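Stuck in Javinska: how people got home when the ferries stopped

Project report, second year, Travel and Tourism

I picked this topic in May, when the Bradari ferries between Javinska and Morano were tied up for nine days over a safety certificate. My aunt was on the wrong side of the water at the time, and my phone was going off all day with questions I couldn't answer. Was there a bus to the airport? Did the travel insurance count if the boat was never "cancelled", only "suspended"? Who was she even supposed to ring? By the end of that week I had a project, whether I wanted one or not.

What I set out to find was fairly simple. When a ferry line stops with no warning, how do ordinary travellers find out, who helps them, and how much do they end up paying out of their own pockets? My tutor wanted it narrower than that, so I stuck to foot passengers with return tickets and left the lorries and the car lot out of it (sorry, car lot, you had some brilliant stories).

How I did it

I wrote a questionnaire with 15 questions and put it in two passenger groups online. One was a big general one for island holidays and the other had been set up on the second night by people who were stuck. I got 107 usable replies. There were more, but a few had travelled the week before and were just cross about the toilets.

I also read back through the public notices Bradari put out and saved every one into a spreadsheet, along with 161 posts from the second group. That took ages. If you're doing anything like this, decide on your column headings before you start and not halfway through, when you'll have to go back to the top and do the lot again.
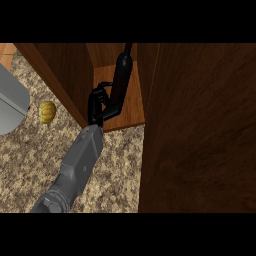

The other source was Plattner, the agency that sells most of the package trips on that route. They sent me a two-page written reply, which was more than I'd hoped for, and a timetable of the coaches they put on. Bradari sent a polite email saying they had nothing to add to their statements. Their own statements give the number of bookings affected as 3,432, and I've used that all the way through, though it doesn't say how many of those were foot passengers. I asked twice.

Finding out

Most people in my survey did not hear from the ferry company first. They heard from whoever was standing next to them at the terminal, or from a hotel reception, or from a relative at home who'd seen it on the news. The company's text message did go out, but lots of people had booked through somebody else, so the number on the booking belonged to an agency or a cousin or an old phone. One woman got her text four days after she was back in her own kitchen!

The wording caused trouble as well. The first notice said sailings were "paused this morning". The next one said "until further notice". People who read the first one stayed at the harbour with their bags, and some of them missed the early coach north while they waited.

Getting out

There were three ways off Javinska that week. You could take the coach across the bridge at the north end and then a train, which was long but it did run. You could get one of the small planes, if you could find a seat and didn't mind what it cost. Or you could sit tight. Package customers mostly got the coach, paid for, with a packed lunch that had very mixed reviews. People who had booked on their own were left to sort it out, and that's where the spending gets silly — extra nights, taxis to the bridge, phone bills from sitting on hold.

I had expected the older travellers to have the worst of it and that isn't what my replies show. They were more likely to be on a package, and more likely to have a printed copy of everything. The people my own age were worse off on nearly every question. I include myself in that, as I have never once printed a ticket.

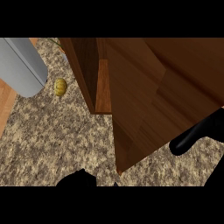 Figure 2. Speckled carpet and a strip of wooden floorboards.

Claiming it back

I could write a whole second report on this bit. Foot passengers were told to claim online and the form asked for a sailing number, but suspended sailings had been taken off the website, so the number wasn't there to look up. Somebody in the group worked out that it was hidden in the barcode email and posted a screenshot, and after that the claims seem to have gone in fairly smoothly. When I closed the survey a good chunk of people were still waiting for money, so I can't say how it ended for them.

Insurance was a muddle. Some policies paid for a delay and some wanted the word "cancelled" in writing. Two people with what looked like the same policy told me they'd had different answers.

Problems with my project

My replies came from online groups, so anyone who coped quietly and went home is missing. People who were angry had more reason to fill it in. I also should have asked what language they'd booked in — I only thought of it when a few replies mentioned that the notices were translated late. And my question nine was badly worded and I've had to leave it out altogether.

If I carry this on next year I'd like to go to the Morano side and ask at the terminal there, as nearly all of my replies were from people trying to leave the island and hardly any from people trying to get to it. My aunt has offered to come with me, as long as we fly.

Last updated: August 13, 2022

Recent project reports
- Do night trains pay? A look at one summer timetable
- Hotel star ratings and what guests think they mean
- Lost luggage: a week at the help desk
- Walking tours in small towns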